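Where the Water Goes Missing: Inside a Small Utility's Leakage Desk

The leakage desk at the Gronness water utility occupies one room above the pump hall. The engineer who runs it has been there long enough to have worked with paper district maps, two of which are still pinned behind the door. We met on a Wednesday, after the morning flow readings had been checked.

Gronness supplies 2454 connections from a single reservoir at Follska. The network is divided into metered districts, and the engineer's working day starts with the flows recorded between two and four in the morning.

"Legitimate demand is lowest then," the engineer said. "You have some toilets, a bakery, the dairy's cleaning cycle. We subtract those. What remains is leakage, plus whatever error we have in the meters."

The remainder is seldom a single large burst. Bursts announce themselves and are repaired within a shift. The larger annual volume comes from service connections and fittings that weep for months at a rate too low to reach the surface.

"A main break gets a photograph in the newspaper," the engineer said. "A compression joint that was assembled slightly out of line can run for two years. Multiply the flow by the time and the joint is often the worse of the two."
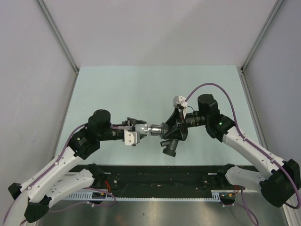

Two arms at the tabletop.

Pressure is the variable the desk controls most directly. Last August the utility installed a reducing valve at the inlet to the Sokol district, which sits lowest in the valley and had the highest static pressure in the system. The valve holds one setpoint during the day and a lower one at night.

"People expect that the saving comes from customers using less water," the engineer said. "Customers fill the same kettle either way. The saving is in the leaks, which respond to pressure. With plastic pipe they respond more than you would calculate from a fixed hole, as a split opens wider under load."

The first month brought 21 complaints, most of them from upper floors. The night setpoint was raised slightly and the morning changeover was moved from six o'clock to five. Complaints then returned to their usual level. Asked whether the original setting had been a mistake, the engineer answered that it had been a calculation based on ground elevations, and that several buildings had been extended upward after the survey was made.

Locating individual leaks remains slow work. The utility uses noise loggers attached to valve spindles, with a correlator brought in where two loggers hear the same source. The method performs well on iron and poorly on plastic. 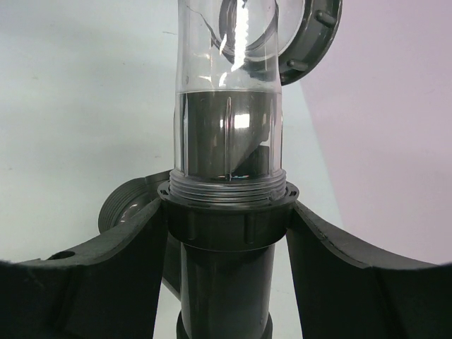

"Plastic damps the high frequencies," the engineer said. "You get a low hum that carries a short distance, and the hum could also be a transformer. On those streets we shorten the spacing between loggers and accept that the survey takes longer."

The Neseck district is the present concern. It was built in one phase, with 415 connections laid by one contractor over two summers, and the records give pipe diameter but no joint type. Repair crews now fill in a form at every excavation, covering bedding material, depth, the type of joint and the torque at which the nut came loose. The engineer considers the bedding entry the most useful of these.

"Sharp stone against the pipe wall explains a good share of what we dig up," the engineer said. "The pipe was fine and the joint was fine. The trench was filled by someone in a hurry."

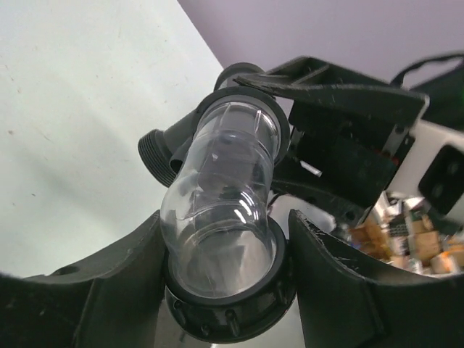
There is a limit below which the search costs more than the water. The desk reviews that limit each year using the price of pumping, chemicals and crew time, and does not pursue districts that fall under it. In Follska itself, where the ground is rock and excavation is expensive, the limit is set higher than elsewhere.

The next step is the replacement of 800 customer meters, beginning with the oldest. Worn mechanical meters tend to under-register at low flow, and the missing volume is then booked as leakage.

"Some of what I have been looking for underground was probably delivered and used," the engineer said. "I would like that figure before we dig up another street in Neseck."

The meter work begins at the Sokol end of the network, where access to the boxes is easiest.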